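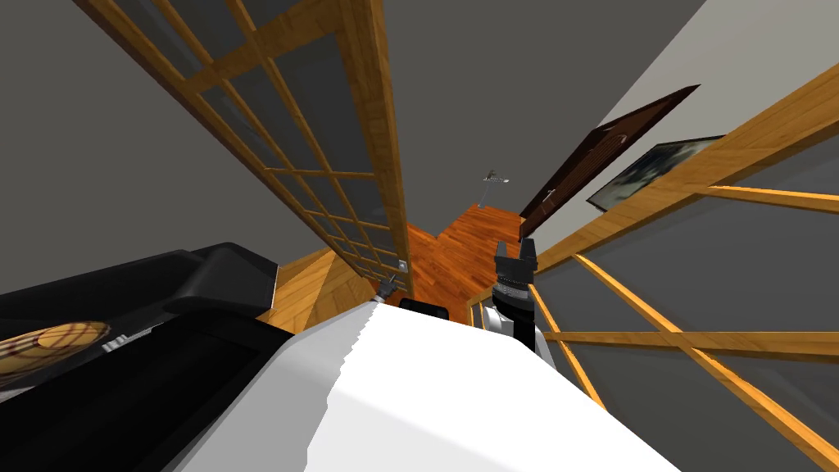 Brorell cell planner, after a month of setting up one two-arm station

Home | Reviews | Arms & Grippers | Software | Forum | Contact

I bought the Brorell planner in December because I was sick of finding out about bad clearances with a real arm and a real dent. One seat was $500, which hurt a little, and I've used it for exactly one job: a two-arm station that has to work around glass-paned doors in wooden frames. So take this as a review from somebody who knows one corner of the program really well and has barely opened the rest!

Setup first. You bring in the room, drop in the arms, tell it which gripper goes on which wrist, and then you can look at the whole thing from wherever you like. I spend most of my time down close, like in the view at the top, with one gripper pointing up next to a wooden rail of the right-hand glass panel. From overhead I'd thought I had plenty of space there. Down close I wasn't nearly so sure, and I moved the base over that same evening (and then moved it again, and then once more after supper).

The wood grain and the panes come through nicely. Edges are another story. Anything at a slant gets little stair steps along it, and the big white surface shows it on the left side. I can live with that, but Sofia Zervas, who shares the station with me, can't stand it and keeps asking if there's a setting. If there is, I haven't found it.

Things I'd fix: the saved-pose list has no folders, and mine is already a mess. Swapping a gripper wipes your tool offset without a warning, so write it down before you touch anything. I lost most of a morning to error 3309, and the manual gives it one line. Halima Mugo at Mwaipopo, where I bought my seat, walked me through it on the phone (a stale joint limit file, delete it and restart) and was very patient about it.

It also wants memory. My old laptop crawled, and with 32 GB it's fine.

I tried the Manis trial too, and its menus are friendlier, but it made two arms feel like an afterthought. I'm keeping the Brorell and renewing next winter if they sort out that offset thing. Four stars from me.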